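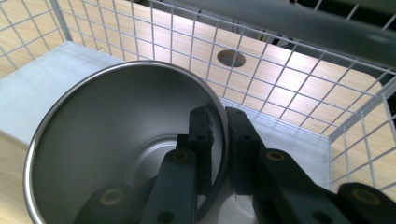
One reader wrote in after the last column to say that a fictional world doesn't need a map, a calendar or a list of kings, and that fan reference pages ruin comics by asking for them. The reader's case was that Lostach worked fine for years as "the place with the towers," and that it got worse once people started writing down how many towers there were.

I disagree, and I have spent enough time on the Lostach pages to have a reason.

For anyone who came in late, Lostach is the pocket realm that shows up in Wosonmont, first as a two-page detour and later as the setting for most of the Barbosa storyline. The fan entry for it runs to 2,544 words. The realm itself appears in 60 issues, and in many of those it is only a doorway or a skyline in the background. That sounds like too much writing for too little material. I don't think it is.

The early issues contradict each other. The gate is in the north wall in its first appearance and faces the sea in its third. The Barbosa family are tax collectors in one story and exiled priests in the next. If you read these month by month, with a gap of years between some of them, you would never notice. The writers plainly didn't. It took somebody sitting down with the whole run to see that there are two gates, or that there have to be two if the flood story is going to make sense.

The later writers used that. When the realm came back in the October relaunch, both gates were on the page and the flood came through the second one. I can't prove anyone in the office read the fan entry. I think they did, and the story was better for it.

Where the reader has a point is with the numbering. The main site gives every alternate world its own number, and Lostach is listed as Realm 1,608, with a mirror version at Realm 537. Those numbers were never printed in a comic. They came from an old message board and got copied until they looked official. I would drop them, or at least put them in a footnote with a plain note saying where they came from. A reference page should separate what was on the panel from what a fan worked out later, and this one often doesn't.

The Trilby section has the same trouble. Trilby has four lines of dialogue in the entire series, and the page gives him a birthplace, a rank and a grudge against the Barbosas. The grudge is fair – one of his four lines is a threat. The rank is a guess based on his coat. Two different artists drew that coat, and the second one left off the braid the guess depends on.

So I would cut the guesses and keep the rest. List the issue, say what it shows, and when two issues disagree, say that too. Don't smooth it over with a theory about time travel. The entry for the flood does this well and could be the model for the others. The entry for the harbor is still three paragraphs of theory hung on a single panel, and it needs to be redone from the issues up.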